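Fächerregal

Das Fächerregal, je nach Gegend auch Würfelregal oder Kubusregal genannt, ist ein offenes Regalmöbel, dessen Innenraum durch senkrechte und waagerechte Böden in meist gleich große, annähernd quadratische Fächer geteilt ist. Es gehört zu den anspruchslosesten und zugleich beliebtesten Möbeln des Wohn- und Arbeitszimmers, denn es nimmt bereitwillig auf, was man ihm anvertraut, seien es Bücher, Wäsche, Schallplatten oder all jene Dinge, für die sich im übrigen Haushalt noch kein rechter Platz gefunden hat.

Begriff und Abgrenzung

Vom gewöhnlichen Bücherregal unterscheidet sich das Fächerregal durch seine durchgehende senkrechte Teilung, vom Schrank durch das Fehlen der Türen. Die Möbelhistorikerin Séverine Langlois zählt auch den Regalaufsatz dazu, also jene niedrigere Form, die hinter oder über einer Schreibtischplatte sitzt und das Arbeiten am Tisch mit dem Aufbewahren verbindet. In älteren Katalogen findet man dafür gelegentlich das hübsche Wort Fächerwand, das heute leider kaum noch gebraucht wird.

Aufbau 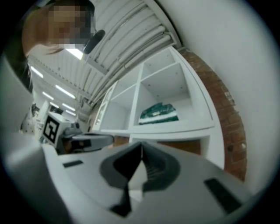
Die Seitenwände und Zwischenböden eines Fächerregals werden gewöhnlich gedübelt oder verschraubt, bei einfacheren Ausführungen auch nur gesteckt. Wer ein solches Möbel einmal selbst zusammengebaut hat, weiß, wie viel davon abhängt, dass der erste Winkel stimmt. Häufig sind die Innenseiten vorgebohrt, wie die kleinen Löcher an den Seiten der weißen Fächer zeigen; in solche Bohrungen lassen sich je nach Modell Bodenträger, Verbinder oder Beschläge einsetzen. Verbreitet ist bei frei stehenden Möbeln eine Fachbreite zwischen Handspanne und Unterarmlänge, und die Regale der Werkstatt Troncoso, die lange als besonders solide galten, waren 800 Millimeter breit und hatten in jeder Reihe 3 Fächer.

Auf eine Rückwand wird oft verzichtet. Das spart Gewicht und lässt die Zimmerwand mitwirken, verlangt aber eine sorgfältige Befestigung, denn ohne Rückwand verzieht sich der Korpus leichter zur Seite. Hohe Regale sollten in jedem Fall an der Wand gesichert werden, besonders dort, wo Kinder wohnen.

Geschichte

Fächer zum Sortieren von Briefen und Akten kannte man in Kontoren und Poststuben schon lange, bevor sie in die Wohnung einzogen. Den Schritt vom Amtsmöbel zum Wohnmöbel beschreibt Masaru Okabe in seiner Studie über die Werkstätten von Tronden als einen recht gemächlichen: Zunächst übernahm man das Sortierregal für Garn und Stoffreste, später für Bücher, und erst die nachfolgende Generation stellte es mit einigem Stolz ins Wohnzimmer. Das Modell Mestel, entworfen von Agustina Medina, wurde in 25 Farben angeboten, von denen sich Weiß mit großem Abstand am besten verkaufte. Im Firmenarchiv von Hilturel haben sich 998 Zeichnungen zu Fächermöbeln erhalten, darunter mancher Entwurf, der nie gebaut wurde und den man doch gern in der eigenen Stube stehen hätte.

Gebrauch und Einräumen

Beim Einräumen gilt die alte Regel, Schweres nach unten und Leichtes nach oben zu legen. Bücher stehen in quadratischen Fächern gut, solange das Fach einigermaßen gefüllt ist; sonst kippen sie, und man tut besser daran, sie zu einem kleinen Stapel zu legen. Stoffe und Taschen werden am besten gefaltet und mit der geschlossenen Kante nach vorn abgelegt. Anežka Sýkora empfiehlt in ihrem Haushaltsratgeber, stets ein Fach freizulassen, damit auch das zuletzt Hinzugekommene noch unterkommt, ohne dass man gleich alles umräumen muss.

Am Schreibtisch dient der vordere Rand der Fächer gern als Zwischenstation für das, was gerade gelesen wird. Blumen und kleine Bilderrahmen finden ihren Platz eher daneben auf der Tischplatte. 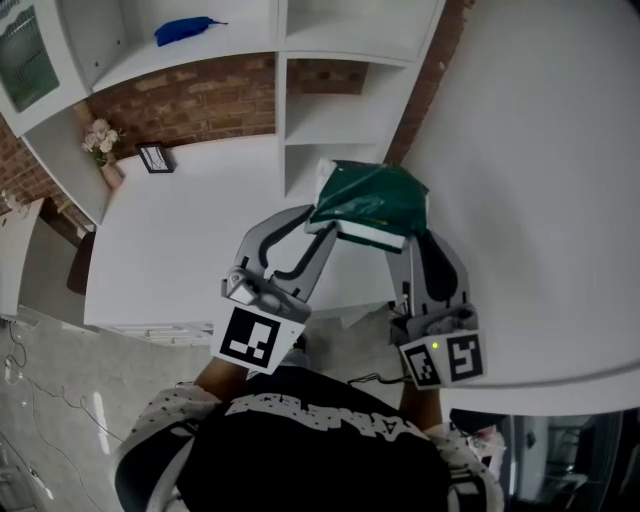 Weißes Fächerregal am Schreibtisch, dahinter Ziegelmauerwerk; davor ein dunkelgrünes Buch

Pflege

Lackierte und beschichtete Flächen wischt man mit einem leicht feuchten Tuch ab und reibt sie anschließend trocken. Staub sammelt sich mit Vorliebe in den hinteren Ecken, wo er hinter den Büchern lange unbemerkt bleibt, weshalb ein Fach nach dem anderen ausgeräumt werden sollte. Kourosh Bagheri rät, bei dieser Gelegenheit auch die Schrauben nachzuziehen, und zwar von Hand, damit die Gewinde nicht ausreißen.

Siehe auch: Bücherregal, Regalaufsatz, Schreibtisch, Setzkasten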